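Zwei Arme am Falttisch

Seit Februar steht bei uns in der Wäscherei Vulo eine Faltzelle mit zwei Roboterarmen. Ich arbeite dort an der Mangel und lege nebenher Kleinteile zusammen, also Servietten, Tücher und alles, was für die große Maschine zu klein ist.

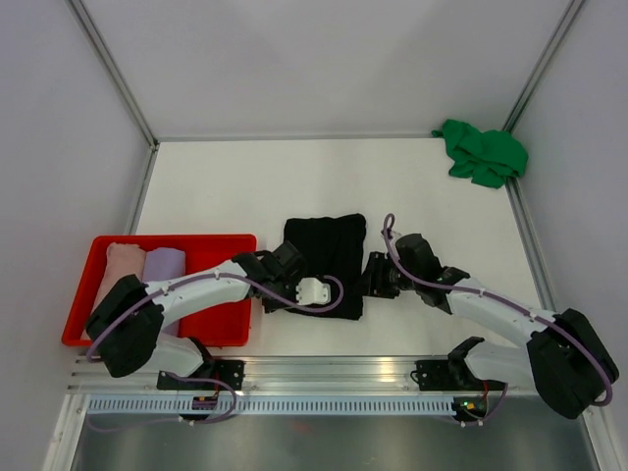 Am meisten hat sich für mich das Vorsortieren geändert. Früher habe ich einen Haufen genommen und einfach angefangen, heute überlege ich, was in die Zelle geht und was bei uns bleibt. Fertige Tücher gehören in die rote Kiste links vorn, Rosa und Lila liegen schon drin, die rechte Hälfte ist noch frei. Schwarz mag ich selbst nicht gern falten, man sieht die Kanten schlecht – das überlasse ich den Armen.

Bianca Lungu aus der Schichtleitung hat uns zugesagt, dass keine Stelle wegfällt. Bei 33 Leuten fragt man trotzdem nach. Meine Kollegin Miroslava wurde einen Vormittag lang eingewiesen und betreut die Zelle jetzt von sechs bis zwei. Mehr Geld bekommt sie dafür bisher nicht, darüber wird noch geredet.

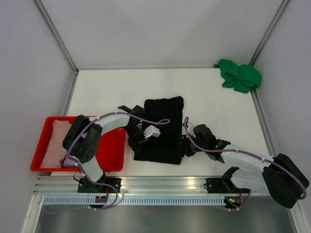 Was ich mir wünsche

Einen zweiten Menschen, der die Zelle bedienen darf. Wenn Miroslava Urlaub hat, falten wir wieder alles von Hand, und die Mengen sind inzwischen anders geplant. Außerdem einen Hocker am Sortierplatz, den habe ich schon zweimal angesprochen.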